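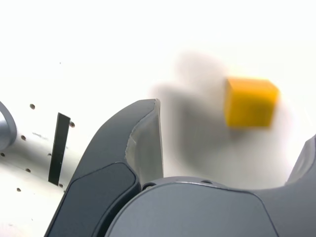

17 March 2020

Open afternoon went fine, I think. We had 26 through the door, most of them from Sandamberg, plus Domnica's lot from the Jilimholm evening class, who asked far better questions than I was ready for.

Yellow cube pick and place all afternoon, at the speed Atif set this morning. I'd wanted it slower for visitors (people like to see the fingers close) but he reckoned slow looks broken, and the kids at the front were certainly on his side! One lad wanted to know if it could juggle. I said ask Lilla.

Things to sort before we do this again:

Wrist view on the big screen was popular, but the background is nearly pure white and anything moving quickly goes to a grey smear. Fingers and palm come out lovely, you can even see the screw holes. Try a shorter exposure and turn the lamps down. Jirayu thinks auto exposure is chasing the dark housing, which sounds right to me. Not checked.

Finger pads look a bit scuffed. Do we have spares, or did those go to Biltunis with the old hand? Montri to look in the drawer.

Dropped cubes: 4 over the afternoon, all after the tea break. I'd moved the start pose by 13 mm so the back row could see, so that may well be me. Put it back and run 300 cycles overnight before blaming the pads.

Also, the talk was too long. Domnica was very kind about it but I saw her looking at the clock. Cut the bit on calibration, start with the arm already moving, and let people wander up and ask.

Next one pencilled in for September. Lilla has the sign-in sheet.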